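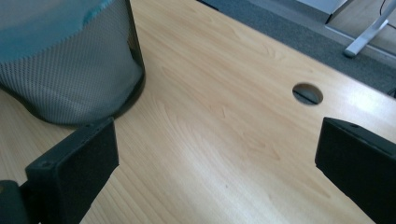

# takham-debloat

A little set of shell scripts I use to strip the junk off my old Pallel tablet and get a year or two more out of it. I started it on a wet Wednesday when the thing took so long to open the clock that I gave up and looked at the oven instead. It has grown a bit since then!

No root needed, no custom recovery, just adb and a decent cable (mine came with a bike light and kept dropping out, so do try another one before you open an issue).

## What you need

- adb on your computer and in your path
- USB debugging switched on in the developer options
- 40% battery or more, or the script will refuse to start

## Running it

```
./takham.sh list
./takham.sh remove grasso.txt
```

`grasso.txt` is the gentle list: the Grasso launcher adverts, the weather thing, the shop. `wukard.txt` goes much further and takes the keyboard with it, so install another keyboard first. I learnt that one the hard way, typing my PIN with a borrowed mouse.

Packages are only removed for the current user, so a factory reset brings the lot back. You can also do one at a time:

```
./takham.sh restore com.wukard.keys
```

## Results on mine

Free memory after a fresh boot went from 508 MB to 852 MB with the gentle list. I haven't measured the other one properly yet.

## Still to do

- Work accounts (the script skips them and doesn't say so, sorry)
- A log that stops at 1,000 lines
- Windows version, if somebody fancies writing it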